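Talk notes: Repair after an argument
Sarahí Ocampo, Allwood Library evening series
2021-06-22

Slide 1. Welcome

Thank the library staff. Say where the restrooms are. Talk runs 40 minutes, then questions. Mention the handout at the back table.

Opening: most couples who come to see me don't want to talk about how they fight. They want to talk about what the fight was over. Money, the in-laws, who forgot to call the dentist. I let them, for a while. Then I ask what happened in the two hours after.

Pause here. Let people think about their own last one.

Slide 2. What I mean by repair

Repair is anything one person does to bring the temperature down and get back in contact. It can be small. A cup of tea left on the desk counts. So does "I was too sharp with you, can we start over?"

It doesn't mean the issue is settled. You can repair and still disagree about the dentist.

Slide 3. Reaching 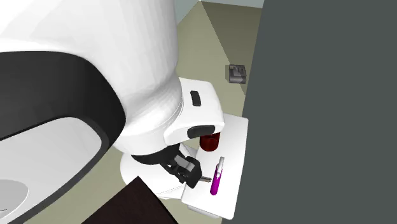
A white robot arm over a small table, computer rendering.

Key point: one person has to reach first, and it often feels unfair to be that person. Say this plainly. People nod at this part and then look at their partner, so give it a second.

Tell the Ochoa Street story (first apartment, the broken blinds, three days of not talking). Keep it short. Last time in May it ran long and I lost the end of the section.

Slide 4. Missed bids

The partner reaches, and the other one doesn't notice or doesn't trust it. Common reasons:

It came too soon. Some people need an hour, some need a night.
It came as a joke, and the joke landed wrong.
It was an apology with a "but" in it.

Ask for a show of hands on the "but." Raise my own.

If someone asks about attachment styles, give the short version. Anxious partners tend to reach early and often. Avoidant partners tend to wait until it seems to have blown over. Both are trying to feel safe. The book list on the handout covers the rest.

Slide 5. Asking for time
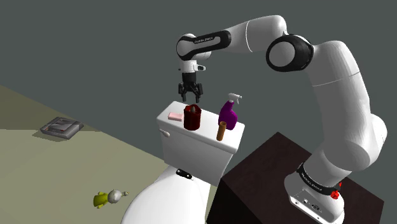
A break works when it has an end. "I need to stop, I'll come find you after dinner" is very different from walking out of the room. The second one leaves the other person guessing — and people rarely guess kindly in that state.

Rule I give clients: whoever asks for the break is the one who comes back to start the talk.

Practice pairs, 7 minutes. One asks for a break, the other answers. Then switch. People here alone can write theirs down or pair up, their choice.

Slide 6. When repair isn't the right tool

Do not skip this slide even if short on time. If you are afraid of your partner, this talk is not advice for you to try harder. Hotline number is on the handout. I will stay after for anyone who wants to speak privately.

Slide 7. Questions

Repeat each question into the microphone. Last one at ten to eight, the room has to be cleared by eight.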